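Vukero bin-picking grasp planner

Vukero picks mixed objects out of a metal bin with a robot arm and a parallel gripper. It needs no object models. The network was trained on 3,000 grasp attempts with soft fingertip pads, each labeled by whether the object left the bin.
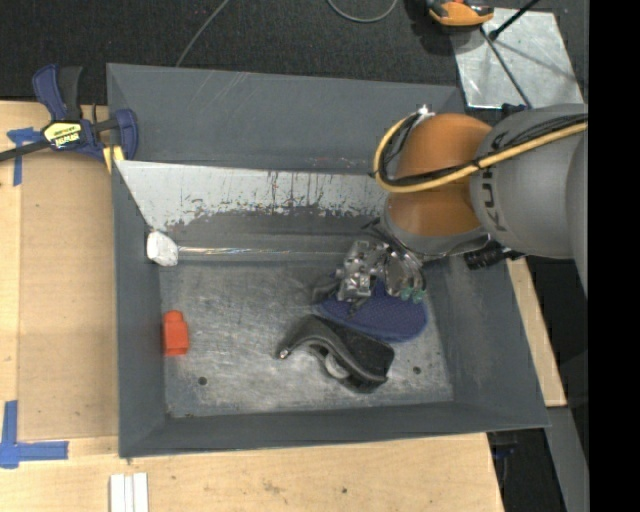
In November we ran 400 test picks on objects kept out of training. Planning took roughly 2 seconds per pick. Clear plastic and items against a wall remain the hardest cases, and Naveen Katiyar is working on both.

The package includes weights, the planner and 30 logged test runs. Requires a depth camera. Contact: Dougal Moffat.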